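August, way past midnight

Still buzzing, so I'm writing this before I sleep. We finished the campaign playtest tonight! Five sessions, start to finish, and the drowned city is officially saved. Or half saved. Bożena let the north harbor go under on purpose to keep the bell tower standing, and I had no notes at all for that. I had two whole pages on the harbor. Gone! I loved it.

I should back up. We started at 7, a bit late as always, with Everaldo still filling in his new character sheet because his old one (Vasorov, the disgraced navigator) got eaten by the tide last time. He says he isn't sad about Vasorov. He wrote him a eulogy in the margin of the initiative tracker, so I have my doubts. The new one is Edik, a lamp seller with terrible luck and a very good coat. Within ten minutes everyone at the table would have died for Edik.

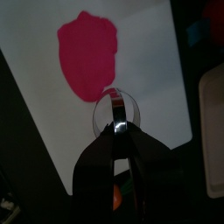

The tide clock finally works. I've been fighting with that rule since spring. It used to go up every time somebody rolled badly, and that made people scared to try anything fun. Now it goes up when you stop to rest or when you ask me for a second chance, so the players are choosing it. Luana spent three tide in one scene because she wanted to win an argument with a ghost. She did win it! Then the stairs flooded, and she looked so pleased with herself.

Dwight still thinks the clock should have more steps. I'm going to try it his way once, with the short adventure, and see. He was right about the boats.

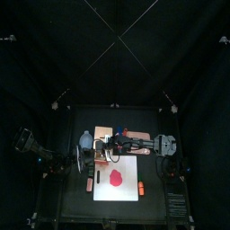

Things to fix, while I remember:

- The rope rules take up half a page and we used one line of them.
- "Soaked" and "Sodden" can't both be conditions. I mixed them up myself, twice.
- The Dutance map needs the bridge names printed bigger. Reinaldo was holding it up to the lamp.
- Give the ghost judge a name. I panicked and called her Judge Judge.

Reinaldo had the moment of the night, though. Last fight, everyone down to scraps, the tide clock one step from full, and he asks if he can ring the big bell with the anchor. Of course you can ring the bell with the anchor! He needed a nine or better. I made him stand up to roll. Two dice, a five and a four, and the yelling was so loud I had to go and check I hadn't woken the neighbors. I hadn't, or they were polite about it.

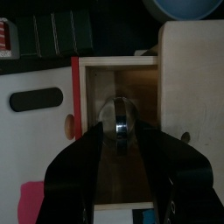 After that we sat and talked for another hour about what the book should be. I've been saying 60 pages forever, and I think I can hold to it if the monster section stays small. Bożena wants more about the people who live in the city, what they eat, what they sing, who owes who money. I want that too. Nobody at my table has asked me a monster question in weeks, and they ask about the noodle boats every single time.

Word count as of this evening is 2,047 for the opening chapter. The plan was 2,000, so I'm calling that a win and not touching it until it's been read by someone who has never played.
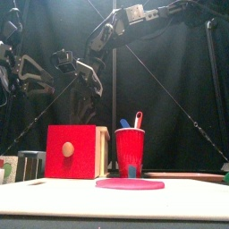
Ó Dubhghaill wrote back, too! I nearly forgot to put that in. They'll print a small run if I can send a clean file by the end of next month, and they like the idea of the map as a loose sheet. I read the email out loud between scenes and Luana clapped. Paper samples are coming in the mail. I want the rough one for the cover - the one that feels a bit like a sail - but I'll wait and see what it costs.

Next time Dwight is running and I get to be a player, for once. I already know who I want to be: Edik's sister, the one he kept mentioning, who sells the oil. Everaldo says she's the mean one. Need to ask him if she has the same coat.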